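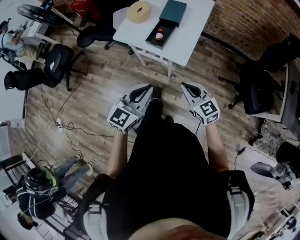

I have been trying to bake rye bread for the better part of a year now, and I think I can finally say I have a loaf I would serve to people who aren't related to me.

It started in December, when a package arrived from Ellgate with a jar in it. The jar was wrapped in two dish towels and a grocery bag, and inside was a spoonful of gray, sour-smelling paste that my aunt had been keeping going in her refrigerator since before I was born. She calls it the root. I had asked for the recipe, and what I got was the root and an index card that said flour, water, salt, wait. (I called her up about the waiting. How long? Until it's ready, she said, and then she wanted to talk about her knees.)

So I waited. The first loaf I waited on for 12 hours and it came out like a paving stone. The second I left for most of a day and it spread across the pan and tasted like vinegar. I wrote all of this down in the notebook I use for the garden, between the tomato spacing and a sketch of the fence, and if you ever want to feel humble I can recommend reading your own bread notes from the winter. "Gummy." "Gummy again." "Gummy, but in a new way."

Part of my trouble was the flour. What the supermarket here sells as rye is fine for a sandwich loaf with some wheat in it, but my aunt's bread is all rye, dark as a boot, and it wants something coarser. There is a little shop across town called Lappalainen, tucked in behind the hardware store, and they carry a stone-ground one in plain paper sacks. The first time I went in I came home with flour, two kinds of crispbread, a tin of cardamom and a wool hat, so I have had to start going with a list. It's a lovely place, though, and they'll let you stand there and smell things for as long as you like.

The other part was my kitchen, which is cold. It faces north and the floor is like ice until nearly June, and a sour starter doesn't care for that any more than I do. I tried the oven with the light on. I tried the top of the refrigerator. I tried wrapping the bowl in a heating pad and then lay awake wondering if I'd set fire to the house, and got up twice to look. What worked in the end was the cupboard over the water heater, where the thermometer reads 72 all night long, give or take nothing. I moved out the vacuum bags and the Christmas napkins and now it's the bread's cupboard, and the whole hallway smells like apples going soft, in a good way.

Once the starter was warm, everything else got easier. The dough is never going to look like dough, I should warn you, if all you've made is white bread. It's closer to wet cement and you don't knead it so much as stir it and scold it. Wet your hands before you shape it, and then wet them again. I smooth the top with the back of a spoon and dust it with flour, and when the flour cracks into little islands it's time for the oven. That was the thing I'd been missing! My aunt had never thought to mention the cracks, because to her it would be like mentioning that you open the door before you walk through it.

And then you have to leave it alone after it's baked, a full day at the very least, wrapped in a towel on the counter. I failed at this for months. Cut it warm and it sticks to the knife and you'll be back to writing "gummy" in your notebook. Cut it the next afternoon, thin, with cold butter and a bit of salt, and it's the bread I remember from her kitchen table when I was small and my feet didn't reach the floor.

I mailed her half a loaf last week. She called to say it had arrived and that it was good, a little too sour, and was I using the blue bowl? I don't have a blue bowl. She is sending me one.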